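**Baking for one in a toaster oven: how do I change my regular recipes?**

*Posted by plumcrumble in Kitchen & Cooking, September 2024*

Hi all! I just moved into a studio over on the Hinds side of town and there's no real oven, just two burners and my toaster oven. I have exactly 34 inches of counter, so please don't tell me to buy a second appliance, I've measured.

I grew up on big family casseroles, and my whole recipe box assumes a 9x13 pan. Last night I tried to shrink my aunt's baked ziti and it came out scorched on top and stone cold in the middle. I ate it anyway, but I was not proud.

So, two things. How do you cut down a recipe that serves six or eight without messing it up? And do you change the temperature, or the time, or both? I'd also love to know what kind of dish people use, as my old glass one doesn't fit (the door won't close) and the box my oven came in has long since gone to recycling, manual included.

Thanks in advance, I'm very hungry.

---

**gravyboatgal**

Turn it down 25 degrees and cover with foil. Works for me every time.

---

**secondhelping**

Oh, I love this topic! I cooked in one of these little ovens for years when I lived in Lurnotov and I still use one more than the big oven, mostly out of laziness.

Start with the dish, because that decides everything else. Measure the rack inside your oven, not the outside of the box, and leave some room on all sides for the air to move. An 8x8 pan holds a bit over half of what a 9x13 does, so a half recipe fits that nicely. If you're going smaller, a 6-inch square dish is a quarter of the 12x12 kind of thing, and you'd be surprised how much dinner that is with a salad next to it. I like something shallow. Ziti piled three inches deep is always going to burn on top before the middle wakes up, and I bet that's what got you.

Check the bottom of any ceramic dish to see if it's marked oven safe. Plenty of plates that look sturdy are only meant for the table. And don't take a dish from the fridge straight into a hot oven, or stick one under the broiler unless the maker says it's okay. I lost a really pretty one that way, with the enchiladas in it.

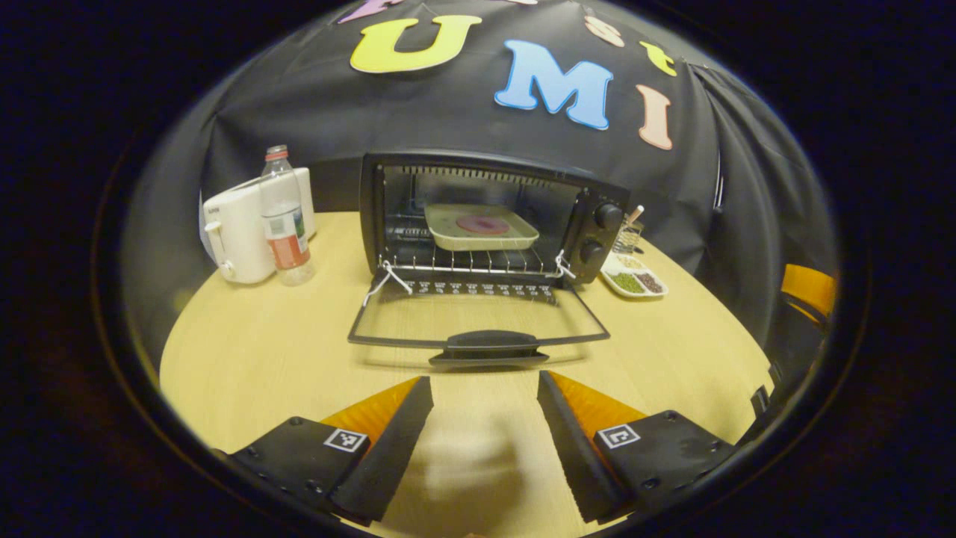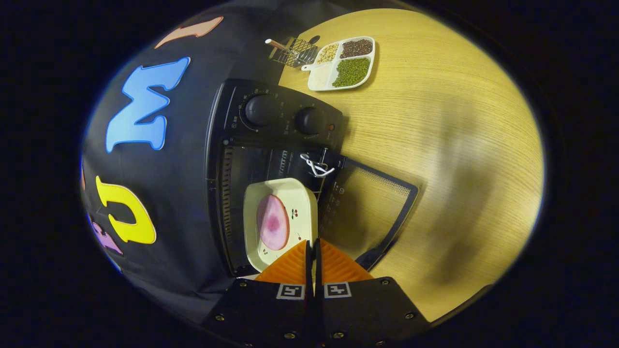
Now for the shrinking. Cheese, pasta, sauce, veggies, all of that you can just divide and nobody will ever know. Eggs are the annoying part. If you need half an egg, beat it with a fork and spoon out half (the rest goes in tomorrow's scramble). Go easy on salt and hot pepper and taste as you go.

For temperature, I leave it alone the first time and put the rack on the lowest spot. Cover with foil for most of the baking, but keep the foil well away from the heating elements and don't line the crumb tray with it. Start checking after 20 minutes for a half-size casserole. Then foil off and let the cheese get brown, and stay in the room for that part, it goes from pale to charcoal while you're answering a text.

Also get a cheap oven thermometer! Mine ran nearly 50 degrees hot and I spent a whole winter thinking I was a terrible baker.

---

**nofussnoodles**

Agree with most of the above, but I do drop the temperature by 25 from the start, especially for anything with sugar in it. Small box, heat's right on top of the food. If yours has a convection fan, definitely drop it.

For ziti, warm your sauce on the burner first and mix it in hot. Then you're only melting cheese in the oven and the cold middle isn't an issue.

I wouldn't bother with the tiny quarter batches, though. Make the half recipe, split it between two dishes, bake one and freeze the other unbaked. Thaw it in the fridge overnight and bake it the next day.

---

**plumcrumble**

Thank you!! Hot sauce mixed in, shallow dish, rack all the way down. I'm trying it tonight with the last of the mozzarella. The thermometer is going on the shopping list too, I've had my suspicions ever since the biscuits.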